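Alora Insulated Lunch Bag
Owner's Guide

SECTION 3: PACKING AND CLOSING THE BAG

Read this section before you use the bag for the first time. Care of the lining is covered in Section 4. Replacement straps and pulls are listed in Section 6.

3.1 Before you start

Wipe the lining with a damp cloth and mild dish soap, then leave the bag open on the counter until it is dry. New bags can have a slight smell from storage. It goes away after a day or so of airing.

Work on a clear, flat surface such as a kitchen table or bench. You will need:

the bag
the food you are packing
an ice pack, if the food has to stay cold
a clean tea towel

The Tida ice pack (sold separately) measures 235 mm on its long side and fits flat against the back wall of the lining. Other ice packs can be used if they are frozen solid and do not leak.

CAUTION: Do not put loose ice in the bag. The seams are not watertight.

3.2 Opening the bag

1. Stand the bag on its base with the zipper along the top.

2. Find the zipper pull. It is metal and has a small ring at the end.

3. Hold the fabric beside the zipper with one hand and draw the pull back with the other. Keep the pull in line with the track.

4. Open the zipper all the way for packing. A part-open zipper is fine for checking the contents, but larger items will scrape the teeth on the way in.

5. Lay the strap handle to the side, clear of the opening.

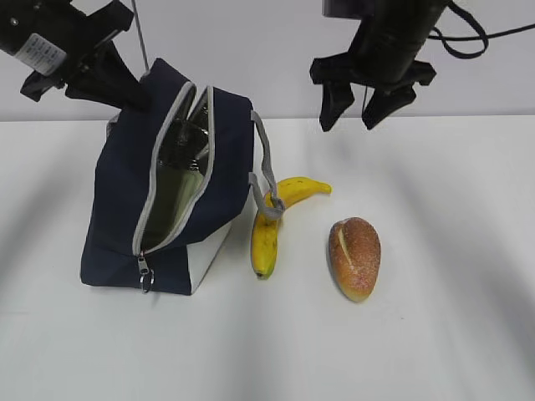 Figure 3-1. Bag partly unzipped, with a banana and a bread roll set out for packing.

NOTE: Lift the strap off any food beside the bag before you pick the bag up. Soft fruit marks easily.

3.3 Packing a cold lunch

1. Put the ice pack in first, standing up against the back wall.

2. Place hard or heavy items on the base. These include drink bottles, yogurt tubs and containers with clip lids. Check that lids are closed.

3. Put meat, cheese, eggs and leftovers next to the ice pack.

4. Add bread and rolls next. A plain roll can go in a paper bag or a clean tea towel. A filled roll should be wrapped and placed cut side up.

5. Put soft fruit in last. Lay a banana along the top, with its curve following the side of the bag, and keep it away from the ice pack. Bananas turn brown when chilled hard.

6. Press down gently with a flat hand. If the contents sit higher than the zipper, take something out.

Food that goes in cold stays cold longer. Make sandwiches the night before and keep them in the fridge until you leave. An empty bag can also be left open in the fridge overnight if you have the shelf space.

CAUTION: The bag slows warming. It does not refrigerate. Throw out meat, dairy, egg or cooked rice that no longer feels cold when you open the bag.

3.4 Packing a warm lunch

1. Leave the ice pack out.

2. Fill a vacuum food jar with boiling water, put the lid on and wait a few minutes. Empty it, then fill it with hot food.

3. Tighten the lid and wipe the outside of the jar dry.

4. Stand the jar upright in the bag and pack a folded tea towel beside it to stop it tipping.

5. Carry fruit and bread in a separate bag. They will sweat beside a hot jar.

CAUTION: Do not place food or containers hotter than 60 °C directly against the lining. Heat can lift it from the fabric behind. The outside of a closed vacuum jar is normally well under this limit.

3.5 Closing the bag

1. Check that no wrapping, towel or lining is caught in the track.

2. Bring the two sides of the opening together with your fingers.

3. Draw the pull along slowly. At the corner, support the fabric underneath with your free hand and ease the pull around.

4. Stop if you feel resistance. Back the pull up a short way, clear the track and try again.

If the zipper stays stiff after the track has been cleaned, rub the teeth with a plain wax candle and run the pull back and forth a few times. Don't use cooking oil. It collects crumbs and stains the fabric.

3.6 Checking the zipper and seams

Do this once a month, or after the bag has been dropped.

1. Empty the bag and set it on a light-coloured surface. Loose threads and crumbs are easier to see against white than against a dark benchtop.

2. Look down along the grey zipper track on the navy fabric. The line should run smoothly, without bulges.

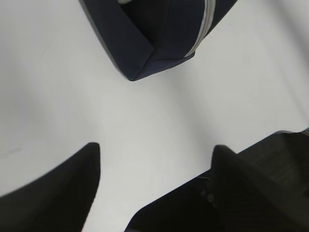 3. Run a fingertip along the grey piping and feel for gaps in the stitching.

4. Flex the corners. Creases in the outer fabric are normal and do not affect the insulation. A split is not normal, and the bag should be kept out of use until it has been repaired.

5. Turn the bag upside down over the sink and shake out any crumbs.

3.7 Carrying and storing

Carry the bag by its strap handle and keep it upright. Do not hang it from the zipper pull.

Keep a packed bag out of direct sun and off the dashboard. At work or school, put the whole bag in the fridge if there is room, with the zipper open a little so the cold air can get in.

At the end of the day, take everything out, including peel and wrappers, and wipe the lining. Store the bag unzipped in a dry cupboard.

For spare parts, contact Kuritdale Housewares and quote part 26 for the strap or part 43 for the zipper pull.

Guide text: Emerson Seixas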